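4. Laying out and folding garments

Before you begin this section, please make sure you have read section 3 and that your Vovia hanger set is unpacked and counted against the slip in the lid. There is no hurry with any of what follows, and we would much prefer you to take an extra minute over the first few garments than to press creases into them that you will be looking at all summer.

1. Clear the table and wipe it down. Let it dry fully.

2. Lay the two cardboard sheets on the table, the rear one first, pushed back until it meets the wall.

3. Lay the front sheet so that it overlaps the rear one. A little overhang at the edge of the table does no harm.

Note: Plain card is quite good enough. Preben Briem, who wrote the first edition of this guide, used the same two sheets for years and was rather proud of them. 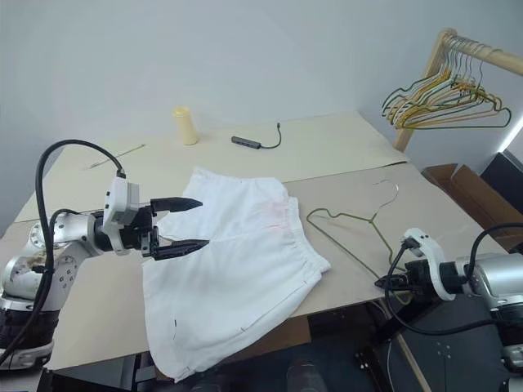
Shorts are the best garment to learn on, being small and forgiving — and most households have a pair or two that can stand some practice. Start with them spread out flat, as with the white pair here, and don't fret over soft wrinkles in the fabric at this stage. Do look for marks, though. This pair has a faint pinkish stain near the top of the waistband area and a small dark mark low on one leg, and both are easy to miss once everything is folded away.

4. Smooth the fabric with the flat of your hand, working from the waistband towards the legs.

5. Fold one leg over the other, so that the side seams meet.

6. Fold the legs up to the waistband, or hang the shorts by the waistband if you prefer (see page 61).

Caution: Never iron on the cardboard. It scorches quickly, and the heat goes through to the table top.

Caution: Treat any stain before storing the garment. Suggestions by fabric are in the table on page 19.

Spare hangers are sold in the larger Vovia set, part number 410.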